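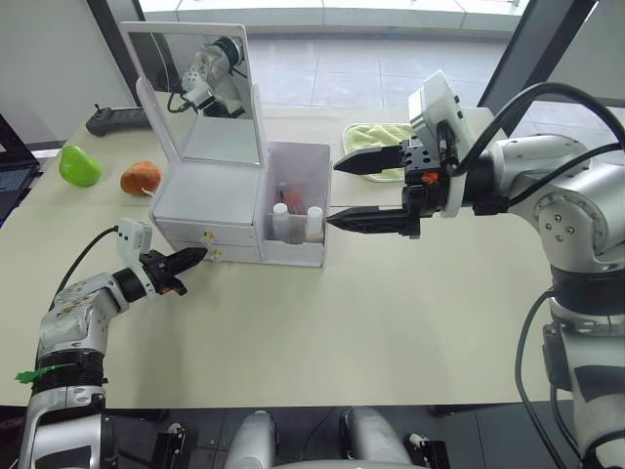 Shengli Lei wants to know why a list of lipstick names needs a README at all, given that the file is "one column of adjectives and some fruit." It has five columns, Shengli. They are explained below.

Siltimo: a shade name dataset

Siltimo collects the names that makeup companies have given to their lipsticks, blushes and nail polishes, as printed in 23 old mail-order catalogs. It is for people who study naming, people who build word games, and people who have lost an argument over whether "Quiet Brick" was ever a real color. (It was. Edier sold it as a blush.)

What's in it

One plain text file, tab separated. The columns are name, maker, product type, catalog and notes. The notes column is where the transcriber got tired and started having opinions. I have left most of those in.

There is no color column. I tried adding one from the printed swatches and gave up after a week, when the same Gimetti red came out as three different browns. Old ink fades as it likes. If you need hex values, please look elsewhere and don't tell me what you found.

How it was made

Ka-ming Man typed up the Chung catalogs and I did the rest, mostly in September, mostly after 10 p.m. We each checked the other's typing. We disagreed on 40 entries, nearly all of them to do with hyphens. The printed page wins every time, even when the printed page says "Champange."

Known problems

- Gimetti reused names. "Second Cousin" is a lipstick in one catalog and a nail polish in the next, and no one there seems to have minded. Both rows are kept.
- Edier numbered its shades for a while before it discovered poetry. The numbers sit in the name column as text, so don't let your spreadsheet turn them into dates. Mine did.
- Seven entries are illegible past the first word. They end in a question mark.
- Some names are in poor taste. They're marked "dated" in the notes, and you may want to filter them before you show this to a class.

Things you shouldn't use it for

Market research. The makers in here stopped printing catalogs long ago, and a name that sold well in the mail may just have been on page one.

License

Do what you like, but keep the maker column attached to the names. Corrections are welcome if they come with a catalog page number – memories of your aunt's purse don't count.

We use cookies to remember your settings. Accept / Manage

Comments

Ka-ming Man: It was 41 before you gave in on "Off-Rose."

plumgate: Sorted by name and got nine minutes of "Almost." Almost Peach, Almost Plum, Almost Married. Great file.

Shengli Lei: Fine, five columns. The fruit stands.

Related
Paint chip names, hardware store edition
Yarn colors A to M
Why your spreadsheet thinks everything is a date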